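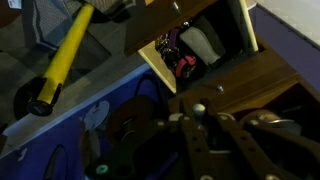 4 min read

How to tie a belt so that it stays tied

Most beginners at our club in Rerbridge spend their first month retying their belt. It comes loose in the warm-up, again during the first throw, and by the end of class the ends are hanging at two different lengths. The method below is the one Pirmin Kuster teaches on the beginners' course. It works for judo, karate and most jujitsu belts. If your own instructor ties it another way, use theirs on the mat.

Before you start

Check the length. A belt is the right size when the loose ends hang to the middle of the thigh after tying. If they reach your knees, go down a size. If you can only just make the knot, go up one. Sizes differ between makers, so measure with a tape and compare the result with the maker's chart.

New belts are stiff and the knot slips on them. Roll the belt up tightly, unroll it, and roll it from the other end. Do this 20 times while you watch television. You can also fold it and work it back and forth in your hands, a short section at a time.

Close your jacket with the left side over the right. This is the same for men and women.

Tying the belt

1. Find the middle by holding the two ends together and letting the belt hang. Place that middle point on your stomach, a little below the navel.

2. Take both ends round your back. Cross them there, with one lying flat on top of the other, and bring them to the front again. Run a thumb along the back to check for twists.

3. Pull both ends forward and make sure they are the same length. Adjust now – it is much harder later.

4. Lay the left end over the right at the front. Tuck it up behind both layers of the belt and pull it out at the top. It has to go behind both layers, or the inner one will ride up.

5. Pull both ends firmly. You should have one end pointing up and one pointing down.

6. Fold the upper end down to your left and bring the lower end across it towards your right. Pass the upper end behind the other, then through the loop from underneath.

7. Pull the ends out sideways, hard. The knot should be flat and wider than it is tall, with the ends coming out to the left and right.
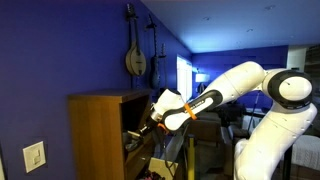
If the ends point up and down instead, you have made a granny knot. Undo the last step only and cross the ends the other way. The first half of the knot can stay as it is.

The version without a crossing

Some people dislike the lump that the crossing makes at the back, especially for groundwork. Mawuli Sulemana, who takes our groundwork class, starts with one end at the hip and wraps the whole belt round twice in the same direction, so that it lies flat all the way. It takes longer to get the ends even. Leave the starting end as long as you want it to hang, wrap the rest, then tie as from step 4, tucking whichever end is on top.

When it still comes loose

Thin cotton belts slip more than thick ones. Satin-covered belts slip most of all, and no knot will hold them through a full round of sparring. Keep those for gradings.

Check how high you are wearing it as well. A belt tied at the waist loosens as you breathe and bend. Tied on the hips, it moves far less.

If it comes undone in the middle of an exercise, finish the exercise if it is safe to do so. Then step to the edge of the mat and retie it there.

Children under 8 usually need help with steps 4 and 6. Stand behind them and tie it as if it were your own, with your arms round either side.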